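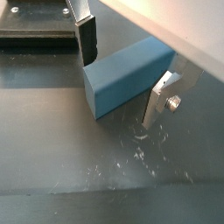
Figure 6. Wrist view with the block held between the padded and bare fingers.

4.2 Recording grasp trials for the slip estimator

This section covers the single-block protocol used to train the Stanau slip estimator. Complete the wrist camera calibration in 4.1 first.

1. Place the blue block on the work surface with its long axis diagonal to the camera view. The near end face must stay visible.

2. Open the gripper fully and lower it until both fingertips are just above the surface.

CAUTION: Do not let the bare aluminum finger touch the table. It has no pad and will scratch the finish.

3. In Grandix, select Trial > New and enter the block ID. Leave the force limit at its default.

4. Close the gripper. Wait until the contact flag is steady, then press Mark. The frame stored at this point is the reference for the whole trial.

5. Lift the block 60 mm, hold for 6 seconds, and lower it to the start position.

6. Press Stop before opening the fingers. Trials stopped after release are rejected at import.

Note: The padding is on one side only. The estimator reads slip as motion of the block relative to the padded finger — swapping the fingers inverts the sign of the output. If you must swap them, set pad_side in the Claeys configuration file.

Note: Specks and scratches on the table are not masked. Models trained on a cleaned surface did worse in our tests on the lifted segment, and the mask was removed in July.

4.2.1 Reference set

The reference set holds 771 trials, of which 186 are kept back for testing. Do not add your own recordings to the test folder. Send questions about the split to Clémence Bodin.

Last revised 10 June 2023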